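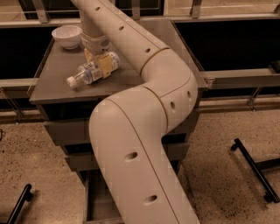
Speaker notes, Jukholm staff day, July 15, 2019

Start with thanks. Thank the early shift by name if they're in the room, and give people a moment to find a chair.

I want to talk about the canteen at Seslow, where we put an arm on the table-clearing job in April, and about what that did to everyone's day. Clearing sounds like such a small thing! But with up to 400 people through at lunch, it was most of what Imani Kimaro's crew did between noon and closing, and they went home with sore wrists.

(Slow down here.) There are three people on that crew and there are still three. Say it twice if the room looks worried — it's the first thing I'd want to know myself.

What changed is the middle of the day. Bottles and bowls go to the arm. Imani's people are out at the counter, talking to folks, and Josphat Biwott has moved over to ordering, a job he'd been asking for since before I came.

Be fair about the grumbles too. The crew missed chatting while they wiped down, and they didn't care for being watched by visitors from Gekumham. We moved the breaks so they overlap again, and that helped some.

Pause for questions, then hand over to the Bukhari team.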